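Clullisstead Community Help > Kitchen and Home > Storage

Lids with the turquoise seal: how do you get the smell (and the gunk) out?

Asked by Plukent in August
3008 views, 2 answers

Hi all. I've got a stack of those clear plastic food boxes with the clip-down lids, the ones with a turquoise rubbery seal running round the inside. I bought them when we moved and I still really like them, they stack nicely and you can see what's going off in the fridge before it walks out by itself.

My trouble is the lids. The boxes come out of the dishwasher perfectly fine, but the lids have a whiff about them. Mostly onion, a bit of curry, and one of them smells of something I can't place and don't really want to. I've tried washing up liquid, I've tried leaving them on the windowsill overnight, and I've tried bicarb sprinkled over the top, which made a mess and did very little.

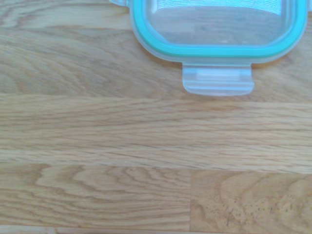

My sister-in-law says the seal is meant to come out so you can clean behind it, but I'm terrified of pulling it and never getting it back in. Is hers a different make? Mine are Dokska, if that helps, but there was no leaflet with them (or there was and it went out with the cardboard). Also, do the clips wear out? I open and shut the lunch ones at least twice a day and one has started to feel a bit floppy.

I don't want to bin them if I can help it. Thanks in advance!

Answer from Thirumalai D'Souza
Marked as helpful by 60 people

Yes, try taking the seal out! I was scared of it too and put it off for the best part of a year, and when I finally did it I was quite disgusted, so brace yourself. I can't swear yours will be the same as mine, but all the ones I've owned have had a seal that just sits in a groove.

What I do is put the lid upside down on the table, somewhere with decent light, and start at a corner. The corners have a bit more give than the straight bits. Use the handle of a teaspoon or a wooden lolly stick, slide it in between the seal and the plastic, and ease it up until you can get hold of it with your fingers. Please don't use a knife, I nicked one that way and that box has leaked soup ever since. Once you've got a couple of inches up the rest follows quite happily. If it really won't budge, leave the whole lid in warm water for a bit and have another go.

Then wash the seal in hot soapy water and go round the empty groove with an old toothbrush. For the smell, I put the seals in a bowl with one part white vinegar to two parts water and leave them for an hour or so, then rinse. Onion goes easily. Curry takes a second go, and fish, well, I keep one box for fish and have made my peace with it. 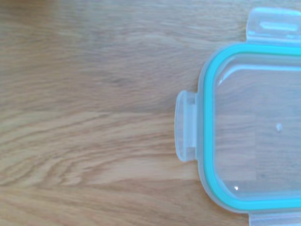 Dry everything properly before it goes back together, groove included. I leave mine out on a tea towel overnight. Putting the seal back is much easier than you'd think: press in all the corners first, then the middle of each side, then run your thumb all the way round. If you've got a bulge left over, you've stretched one side, so lift it and start again from the nearest corner. And have a look at whether one face of the seal is flatter than the other before you take it out, as some of them only go in one way up. I learnt that with a bag full of dal.

As for the clips, mine do loosen a bit with age. I stopped putting the lids on the bottom rack and they seem to have lasted better. I've got 6 of them on the go and the oldest has nearly lost a clip, but it still does for biscuits.

Comment from Plukent

Did the first one this evening and oh dear. OH DEAR. It went back in on the second try though! Vinegar bowl is on the side now with the rest of them in it. Thank you so much, I'll report back on the curry one.

Answer from Boonchu

just buy glass ones. had plastic since 2000 and they all stink in the end. glass boxes still have the rubber in the lid mind you so you'd have to clean that as well

Comment from Thirumalai D'Souza

Glass is lovely until you're carrying three of them to work on the bus!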